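About Stusness

Stusness is a recipe and home cooking site. We publish dinners, baking, soups and side dishes for people who cook most nights of the week and don't want to spend their whole paycheck on one meal. The site started in June with a single page of slow cooker recipes. As of 30 Dec 2021 there are 1,842 recipes in the archive, and all of them are free to read and print.

What We Cook

Most of what you'll find here is weeknight food. Sheet pan chicken, baked pasta, bean chili, skillet potatoes, muffins that freeze well. We use ingredients from a regular supermarket. If a recipe calls for something harder to find, we list a swap next to it in the ingredient list.

Holidays get their own section. Thanksgiving sides are the most visited pages on the site every year, followed by Christmas cookies and the Fourth of July potato salads. We start posting holiday recipes well ahead of time so you can try one before the guests come.

How a Recipe Gets on the Site

Every recipe is cooked at least 3 times before it goes up. The first round is for flavor. The second is for timing and pan sizes. For the third, a different cook works from the written recipe alone, with no help from the person who wrote it. If that cook gets stuck on a step, the step is rewritten and the recipe goes back in line.

We test in home ovens, one gas and one electric. Baking recipes list weights as well as cups. Prep times include chopping, peeling and measuring.

Everyone on the team works from home and cooks in their own kitchen, between laundry, school pickup and the rest of the day. Recipes with long resting or simmering times say so at the top of the page, so you know when you can walk away from the stove.

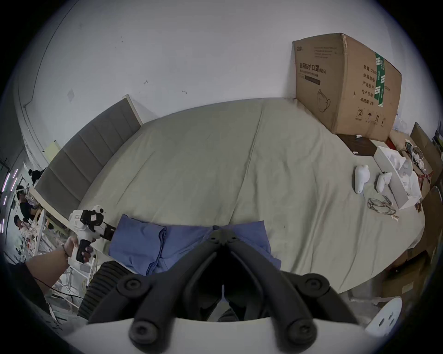 Our Sections

Stusness has 5 main sections: Dinner, Baking, Soups and Stews, Sides, and Holidays. Two smaller collections have their own names.

Gemico is our pantry collection. These recipes use canned, dried and frozen food, plus eggs, onions and butter. New ones go up at the start of each month.

Mercado is the produce guide. It covers what to buy in each season, how to store it and which of our recipes use it up. The squash and apple pages were both redone this fall with new storage notes.

The Newsletter

Our newsletter is called Maten. Each issue has 3 dinners, a shopping list and one dessert. You can sign up from the box at the bottom of any page and unsubscribe from the link in any issue. We don't sell or share the mailing list.

Ads and Sponsored Recipes

The site is paid for by display ads and a small number of sponsored recipes. A sponsored recipe is marked at the top, above the ingredients, and goes through the same testing as the others. We turn down products we wouldn't cook with at home.

Using Our Recipes

You are welcome to print recipes for yourself, your family or a cooking class. If you'd like to post one on your own site, please write the directions in your own words and link back to the original page. Please ask before using our photos.

Contact

Questions about a recipe are best left in the comments under that recipe, where other cooks can read the answer too. For corrections, advertising or anything else, use the contact form in the menu. Include the recipe title if you are reporting a mistake.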